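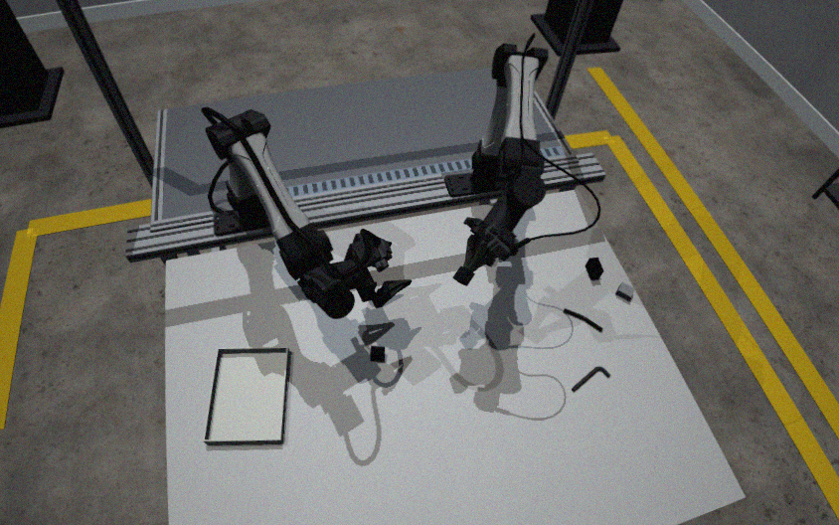
Ticket 1288 -- Maillard label printer, dispatch desk, Bututitz
Status: Open (again)
Opened: 4/2/19
Priority: Normal. The submitter chose "Catastrophic", which has been removed from the menu.

Reported fault
Shipping labels for the Velerberg run print fine until the postal code, then the last line drops onto the next label. That label then starts a line late and passes the problem along. By the end of a roll the address and the parcel have very little to do with one another.

Submitter's notes, as received: "Turned it off and on. Turned it off and left it off. Morale improved but no labels."

Log

Entry 1
Checked the roll. Correct stock, loaded the right way round, which puts us ahead of the December ticket. Ran the calibration (hold Feed until the light blinks, let go, wait). Printer fed 3 blanks and stopped dead on the gap. Test label perfect. Closed the ticket.

Entry 2
Reopened by submitter before I got back to my chair.

Test label still perfect. Live labels still wander. So the printer can find the gap, it just doesn't care to when there's work on. Swapped the USB cable with the one from the returns desk. No change. Returns desk would like their cable back.

Entry 3
Looked at the Putico end. The template in Putico is set to the old label height, the one we used before the stock changed colour. Somebody has compensated by moving the whole address block up, and somebody else has compensated for that by shrinking the font. There's also an invisible text box below the postal code containing a single full stop. I deleted it. Two more lines of the address went with it, so I put it back.

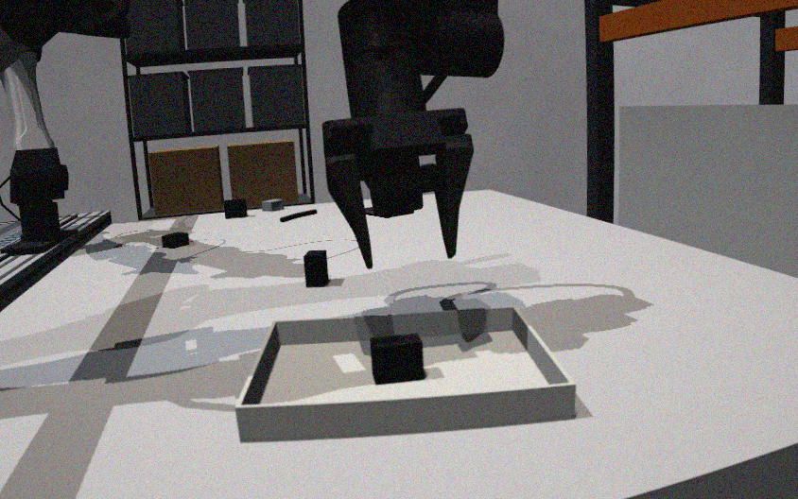
Grey tray on the white tabletop

Entry 4
Rebuilt the template from scratch:

Label height set to match the stock, measured with a ruler and not taken from the box.
Resolution set to 600. It had been left on "Automatic".
Margins at zero. The driver has its own margins and adds them whether you ask or not.
Full stop retired.

Printed the Velerberg batch. First labels good, then the drift came back, smaller. I'd call it progress, the submitter called it something else.

Entry 5
Found a second copy of the printer in the control panel. "Maillard" and "Maillard (Copy 1)", same port, different label heights. Putico prints the first label to one and everything after to whichever was used last. Removed Copy 1. Rebooted. Copy 1 returned, now set as default.

Entry 6
Removed both printers, then the driver package itself, then rebooted with the cable unplugged. Reinstalled with the older driver from the shared drive (the folder is called NEW, don't let that put you off). One printer now. Postal codes are staying where they belong.

Workaround if it recurs
Print in batches of 2 and press Feed between them. Slow, but Velerberg gets its own parcels.

Outstanding
Return cable to returns desk.
Find out why the update service keeps offering us the newer driver -- and decline it, every time, on the dispatch PC. The button is grey and looks disabled. It works.
Leaving this one open until a full roll has gone through, having learned my lesson at Entry 1.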